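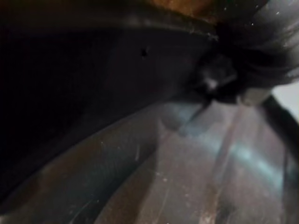 Plurex Court Two portable basketball hoop review

We bought two of these for the under-14s at Grudomville at the start of last season, after the fixed hoop on the back wall of the hall was condemned and we were told it would be a long wait for a new one. They have been used for a full season of training and a handful of friendlies, so I think it is fair to say how they have held up.

The Court Two is the middle model in the Plurex range. It has a clear backboard, a single-piece pole, a breakaway rim and a base that you fill with water or sand. The height adjusts with a crank at the back of the pole. It comes in two boxes, and the box with the base in it is awkward to get through a normal door.

Assembly

The instructions are drawings only. Most of them are clear, but the step where the backboard arms join the pole is shown from behind, and we fitted the left arm on the right side the first time. If the crank will not turn once it is together, check that before anything else. You need two adults to lift the backboard on and a third to put the bolts through is a help. The spanner in the box is soft and started to round off on the larger nuts. Use your own.

We did the first hoop in an afternoon. The second went much faster, and would have been faster still if the bag of washers had not been taped inside the cardboard where we nearly threw it out.

The base

We used sand in one and water in the other to see which was better. Sand is better. The hoop with water in it moved when players hung off the rim, and it lost some water through the cap until we put plumber's tape on the thread. With sand it stays where you put it, but it is a pain to move, and you will not want to take it in and out of a store cupboard every session. The wheels are fine on a hall floor. They are no good on tarmac with any sort of slope.

The padding on the front of the base is thin. We had one player land against it after a lay-up and come away with a bruised shin, so we have since strapped a gym mat round it for games. For this money I would expect proper padding on the base and the pole.

The rim and backboard

This is the best part of it. The rim gives when it should and comes back level, and after a season neither one has started to droop. The bounce off the board is a little dead compared with a glass board, more so towards the top corners. Younger players will not notice. Our older ones did when they went to play away at Zostedar, where the boards are glass, and their bank shots came off long for the first quarter. After that they got used to it.

There is some shake in the board after a hard shot. It settles quickly, but if someone rebounds and puts it straight back up, the rim is still moving. Tightening the arm bolts every few weeks makes a difference.

The nets supplied are poor. Both had frayed by the half-term break and we replaced them with heavier ones.

Height adjustment

The crank is easy enough for one person and the markings on the pole are accurate; I checked them with a tape. We drop the rim for the mini-basketball group that has the hall before us and wind it back up when they finish. The handle comes off, so keep it somewhere safe. Children will wind it if it is left on.

Spares and service

I needed a replacement cap for the water base and rang Plurex. They sent one without charge, though it took longer than they had said it would. The rim springs and the crank are listed as spares. The backboard is not, and if it cracked you would have to buy the whole upper section. The guarantee runs for 2 years but leaves out club and school use, which is in small print on the last page. I wish I had read that first.

Price

We paid just under £1000 for the pair, with £70 on top for delivery. The Stojanović hoops we looked at before these have better padding and a thicker board, but a single one would have used up the whole budget, and we needed both ends of the court.

Would I buy them again? For training, yes. For a team playing league matches at home I would look for something heavier with a stiffer arm, and I would check with the league first, as ours would only accept them for friendlies.

Good: rim, height adjustment, accurate markings, price for two.

Bad: thin padding, nets, soft spanner, guarantee does not cover clubs.

Four stars for a driveway or a training hall, three for matches.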